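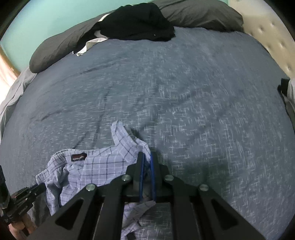 Garment work on the bed, Leston site. Checked item in the center gripper, left gripper touching it.

Staff Forum > Operations > Automation of garment handling

leston_ops_lead
Members are asked to use this thread for comments on the gripper program ahead of the April review. Under the program, room attendants at Leston carry out part of their garment work with a pair of hand-held grippers, and the recordings are passed to Cotdale for training the folding unit. The target for the site is 3,000 recorded folds. As of this morning the total stands at 2,307. Attendance rosters are unchanged for the period of the trial.

housekeeping_rep2
Thank you for the figures. The remaining 693 folds are to be completed by the same attendants who carry a full room list, and the list has not been shortened. I request that recorded work be entered as a separate duty on the time sheet. At present it is entered as ordinary bed service.

heywood_laundry
We completed the same program at Heywood. Folding by gripper was slower than folding by hand in every week of the trial, and checked or striped shirts took no less time than plain ones. Management accepted a reduction of the room list only after the attendants kept their own record of the hours – I would advise Leston to begin one now.

leston_ops_lead
The request regarding time sheets has been forwarded. I would note that Heywood used the earlier grippers, and the two sites should not be compared directly.

heywood_laundry
With respect, the grippers were replaced halfway through our trial. The hours did not improve.

stotmont_nights
I take a different view from the two posts above. At Stotmont the folding unit has been in service since last year and 40 attendants work alongside it. No position has been removed. Wrist complaints on the night shift are fewer, and most of us would not wish to return to the former arrangement.

housekeeping_rep2
I do not dispute the experience at Stotmont. The question for Leston is what the attendants will be assigned once the unit arrives. The notice refers to "redeployment within the department" and gives no further detail. Were new duties at Stotmont agreed in writing beforehand?

stotmont_nights
They were not. Inspection and mending were added to our duties after the unit was installed, and the grade was revised some months later. On that point I agree that Leston should have the terms first.

leston_ops_lead
Redeployment terms will be placed on the agenda for the April review. Written comments may be added here until noon on the day before the meeting.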